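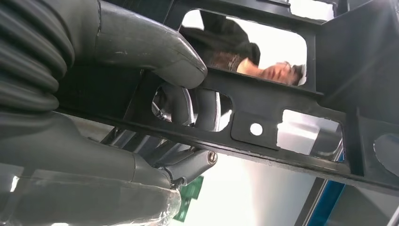 Recording hand-guided and remote demonstrations for bracket handling

By Farah Nair
April
9 min read

This page covers how we record demonstrations for picking, turning and placing stamped metal brackets. It assumes the arm is already installed, the wrist camera is mounted and you have the Hukano recorder running on the cell computer. If you are still setting up the gripper, do that first and come back.

You will use two methods. Hand guiding means you push the arm through the motion with the joints released. Remote means you drive it from the leader handles at the desk. We use hand guiding to teach the contact part of the task and remote for everything else. You can mix the two in one dataset as long as you tag them, which is covered in step 6.

Before you start

You need:

The Hukano recorder, with the wrist and overhead views both showing live
A box of sample brackets, all from the same batch
The placing fixture, bolted down
The leader handles, plugged in before you power the arm
A second person for hand guiding

The second person stays at the stop button while you have your hands on the arm. Arif Gunawan wrote that rule after an early session at the Mangundap shop and we have kept it.

Step 1. Set the workspace

Put the fixture where it will be in real use. Moving it later means new demonstrations, so measure from the base plate and write the distance on the session sheet. Ours is 40 cm from the base to the near edge of the fixture.

Wipe the finger surface. Scuffs are fine. Oil is a problem with matte brackets, which slide further than you expect once there is a film on the finger.

If the lower housing is wrapped in plastic, check that the film is taped flat and nowhere near the linkage. Loose film also catches the light and throws bright patches into the wrist view. A few small reflections won't hurt. If they move a lot as the arm turns, smooth the wrap down and look again.

Step 2. Check what the wrist camera sees

Jog the arm to the grasp pose with a bracket in place and look at the wrist view. You want the fingertip and at least one edge of the bracket visible at the same time. With our mount the bellows takes up a corner of the view. Leave it there. It stays fixed relative to the camera and the training handles it without any masking.

Pay attention to the openings in the bracket. The camera looks straight through them, so whatever is behind the part ends up in your recording, people included. The wrist view tips over with the arm, and a person on the far side can show up upside down in a cutout. Get agreement from everyone who works near the cell before you record, and tell them when a session is on.

Exposure matters more than most settings. Against a bright white wall, automatic exposure darkens the bracket until the raised plate and the flat metal look the same. Lock the exposure with a bracket filling most of the view, then leave it alone for the whole session.

Step 3. Release the joints for hand guiding

In the recorder, choose Guide, then Release. The arm should hold its own weight and move when you push. If it sinks, the payload is set wrong. Press stop, enter the gripper weight again and retry.

Hold the arm by the upper housing with one hand and the flange with the other. Keep your fingers away from the rods and the linkage. They close when the gripper closes, and they don't slow down for you.

Run the motion twice without recording. You are looking for places where your wrists run out of room. Change where you stand until you can do the whole motion in one go, because a pause to shift your feet will be learned as part of the task.

Step 4. Record the contact part by hand

Start each recording with the fingertip a short way above the bracket and end it when the part is held. Keep it short. The sequence is:

1. Press the foot switch to start.
2. Bring the curved finger down until the tip rests on the metal.
3. Slide toward the edge or cutout you are using for the grasp.
4. Close the gripper.
5. Lift just enough to clear the surface.
6. Press the foot switch to stop.

Move at a steady speed. Going very slowly feels safer but gives you a policy that hovers. Going fast gives you blurry wrist frames. If you can count to 2 between touching the metal and closing, the speed is good.

Vary the starting point a little each time. Shift the bracket, rotate it, start from the other side. Don't vary the grasp itself. Pick one edge and use it for the whole set. Our first set on the Urkix arm used three different grasps, and the trained policy went to a spot between two of them and closed on nothing.

Step 5. Record the full task by remote

Lock the joints, step outside the marked area and sit down at the leader handles. Match the handles to the arm pose before you engage. The recorder shows a green bar when they line up. If you engage early the arm will jump to catch up.

Drive from the wrist and overhead views only. It is tempting to look over the top of the monitor at the real arm, but then you are using information the policy won't have. I turn the chair so the cell is behind me.

For each demonstration, pick the bracket, turn it flat, carry it to the fixture, set it down and back away. Include the backing away. The hooked fingertip can drag the part on the way out, and the policy needs to see how you clear it: down slightly, then straight back.

If you bump something and recover cleanly, keep the recording. Recoveries are useful. If you drop the part, stop and discard it.

Step 6. Tag and review

After every ten or so recordings, stop and review. Set these tags on each one:

Method: hand or remote
Operator initials
Grasp edge
Result: good, recovered or discard

Watch the wrist video at double speed. Look for the operator's hand in hand-guided recordings. A hand that shows up in every contact will be learned as part of the contact, and there won't be one at run time. Trim it out or record again with your hands higher on the arm.

Check the gripper trace as well. It should show one clean close. Two closes usually means the foot switch bounced or the operator changed their mind halfway.

How many you need

For the bracket task we ended with 83 good demonstrations, hand and remote together. The first usable policy came from fewer, but it failed when the bracket was turned far from the usual angle. Adding more of the same angle did nothing. Adding starts at up to 90 degrees fixed most of it.

Split the work across at least two operators if you can. Arif drives smoother than I do and the policy trained on his recordings alone had trouble with any small slip. Mine are rougher and it needed some of that.

Common problems

The arm drifts during hand guiding. Check the payload first, then the cable bundle. A tight cable pulls the wrist round.

Wrist view freezes for a moment. Usually the camera cable at the flange. Reseat it and throw away the recording in progress.

Gripper closes before contact in playback. The video and joint data are out of step. Run the sync check in the recorder and compare the moment of contact in both.

Policy grasps fine but places crooked. Look at your remote recordings. If you corrected the angle after setting the part down, the policy will set it down crooked too and may skip the correction. Turn the part before you lower it.

Policy stops above the part. Too many slow approaches in the set – filter by duration and drop the longest ones before you record anything new.

At the end of the session

Park the arm with the gripper open, lock the joints and copy the session folder to the shared drive. Note the exposure value and the fixture distance on the sheet. If you come back on Tuesday and the light has changed, you will want both.

Related

Mounting a wrist camera on the Urkix arm
Cleaning up foot switch bounce in Hukano
Leler leader handles: first setup
Choosing a grasp edge for flat parts
Trimming and tagging recordings in bulk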